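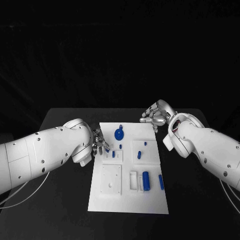
Rizal Harahap thinks the board should go back to being two boards, one for the pegs and one for everything else, and he's told me so every morning this week. His point is that with everything on one piece you can't swap the fixture plate without re-leveling the lot. My point is that I only just got this one flat! We've agreed to leave it until December and then argue properly, with coffee.

So, notes on the peg board while I still remember them.

The tabletop is fine, I've stopped blaming the tabletop. I spent most of Tuesday blaming it (shims under one leg, shims out again, straightedge across the whole thing twice) and it was the board all along, with a slight belly in it from being stored leaning on the radiator. I left it face down overnight under the two heavy Lobo catalogs and a toolbox and by morning the straightedge sat down nicely. Please, everybody, store it lying down. There's a shelf for it now, the long one over the Stirkine cabinet, and I've written BOARD on the tape in letters even I can read.

White on dark gray is a big improvement over what we had before. The old board was nearly the color of the table and I kept losing the edge of it when I leaned back. The black cloth behind is staying too. It needs ironing and I'm not going to iron it. If somebody else gets the urge, low heat, and test a corner first.

Pegs: the blue ones are the good batch. The gray ones from Ikia had a little flash around the bottom, you could feel it with a fingernail, and they'd go in halfway and sulk. I went through the bag of 99 with a file and a podcast and gave up after 25 (my thumb is still complaining). The rest are in the drawer marked GRAY, DO NOT USE, and I mean it, because I found one in with the blues at lunch and it had clearly walked there by itself.
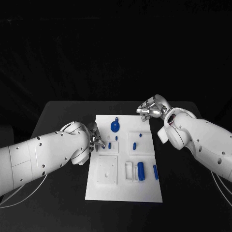 Back workshop, December

Well, we had the argument, and it took more than 2 coffees. Outcome: still one board. Rizal gets his way on the plate, though, so the white fixture plate now comes off with its own screws and you don't have to touch the board at all. I grumbled and then I tried it and it's lovely, four turns each and you're done. Don't crank them down, finger tight plus a nudge, or you'll bow the plate and we're back to the belly problem in miniature.

Other bits, in no order:

The Lavulow cleaner leaves a film on the board. You can't see it but the pegs skate about on it. Plain water and the lint-free cloth, then let it dry before anything goes down.

Hole gauge number 11 is missing. It was in the foam tray last week, I'm sure of it. If it's in your apron pocket I won't ask questions, just put it back.

I tried a tiny chamfer on the top edge of the plate holes, by hand, with the countersink bit held in my fingers. Much nicer! The peg sort of finds its own way instead of catching on the lip. I only did the left edge and want to live with it a while before doing the others, so if the left side feels different from the right, that's me.

Still to do: order more blue stock, same supplier, same color, please don't let them substitute. Find a lid for the peg tub. Ask Rizal where he put the good straightedge.

Last updated: Tuesday, 4:40 pm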